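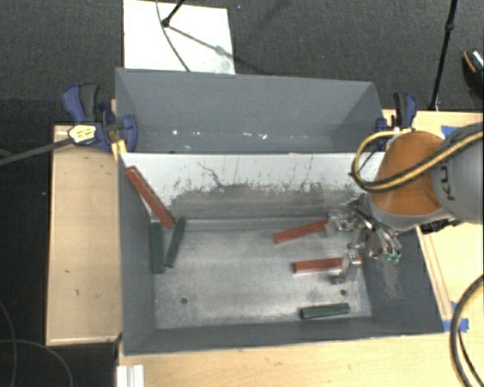 Reddish-brown and dark green blocks in the front compartment of a grey sheet-metal bin.

Last updated: Friday, 10:40

GALTITZ BLOCK LIBRARY OPENS ITS SHELVES TO SCHOOLS AND PLAYGROUPS

I'm Griet Visser and I run the block library at Galtitz, so forgive me if this press release sounds more like a letter. We're opening our lending shelves to schools, playgroups and childminders in December, and I've been itching to tell people!

If you haven't come across us, we lend out building blocks. Plain ones, mostly — no wheels, no faces, no batteries, just good rectangular blocks that you can stack, line up, knock over and start again with. Up to now we've only lent to families, and they've been lovely about it, but every few weeks a teacher would ring up and ask whether a whole class could borrow a set. I always had to say no, as we simply didn't have enough to go round. Now we do.

The collection stands at 553 blocks. A good many of them came to us from the old Skemard nursery when it closed its doors, and they turned up in shopping bags, biscuit tins and one very heavy suitcase (my back remembers the suitcase). Everything had to be gone through and put with its own kind before we could think about lending it, and I've done a fair share of that standing at the table with a cup of tea going cold somewhere behind me.

The bin in the photo is a grand thing for the job. It's shallow with sloping sides, so you can see what you've got, and it's divided into a bigger front part and a smaller one at the back. It's scuffed and a bit smudged, and I wouldn't swap it. The blocks go in any old how, lying this way and that, and then you start picking out your reds and greens. I find it very soothing! My sister finds it very dull and has asked to do the labels instead.

So how does the lending work? A school set has 40 blocks in mixed colours and comes in a cloth bag with a drawstring. You can keep it for half a term. Playgroups and childminders can have the same set, or ask us for a smaller one if storage is tight. It costs £10 to borrow a set and there's no deposit. If a block goes missing, please just tell us when you bring the bag back. We'd much sooner know than find out when the next class is halfway up a tower.

We're also putting on a building morning at the Dumitrescu Hall, starting at half past nine and lasting 90 minutes. Come and have a go with the sets before you book one. Children are welcome, and so are grown-ups on their own — I promise you won't be the only one on the floor. There'll be tea, squash and a tray of something from the Jindach bakery, which has kindly said yes to feeding us.

To book a set or a place at the building morning, ring the library desk or call in and ask for me. We're open on Friday afternoons and I'm usually at the table near the back. If you're after a set for the start of the new term, do get your name down early, as three schools have asked already.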